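Kyu-ri Oh has been working on Nirneden for four years, and she'd like you to know it will be out in August. She said the same thing last August, so I asked her why anyone should believe it this time.

"Fair," she said. "Last year we had a date and no ending. Now we have an ending."

Nirneden is a puzzle game about a flooded town, made by Luro, a studio of 10 people. The demo runs well. It's also 40 minutes of pushing levers, and I told her I couldn't see what it does that older puzzle games don't.

Oh disagreed. The water level carries over between rooms, she said, so a mistake in the first one can cost you an hour later. I pointed out that many players would call that a bug.

"Some will," she said. "We added two difficulty settings for them. I fought against both."

Then there's the money. Luro's last game, Bridamow, sold badly and got its big patch too late to matter — a point Oh made before I could. She wouldn't give sales numbers. She would say that there will be no paid extras at launch, and when I asked about after launch, she looked at her coffee and said, "Ask me in winter."
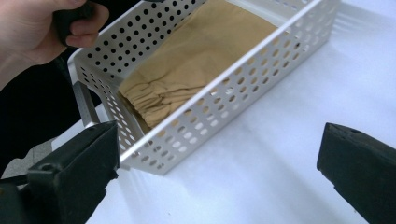 Luminița Barbu, reached by phone on Thursday, was less guarded. The carry-over water, she told me, had been cut twice and put back twice, and she still isn't sure it belongs in the first chapter. She expects the release to slip again, "by weeks, maybe."

Oh laughed when I passed that along. The date stands, she said. She didn't offer to bet on it.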